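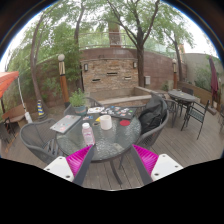

Outdoor working at Commont: what changes for the winter

The terrace at Commont stays open to members through the autumn, with shorter hours from October 16, 2023. Tables are first come, first served until 5 in the evening, when the outside lights go off. The last day outdoors will be in early December, and the furniture then goes into the Nunda store until spring.

Wi-fi on the deck has been patchy. Closard fitted a new access point last week and the signal should now reach the far railing. If it drops, tell the front desk which table you were at.

Day passes stay at 8 pounds. The ten-visit card goes up to 49 pounds, and cards already bought can be used at the old rate. Lockers are full, so please clear yours if you no longer come in. 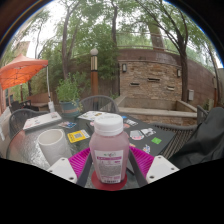

A pink bottle on a red coaster at one of the glass tables.

Drinks are welcome outside. Please take cups and plates back to the kitchen when you leave.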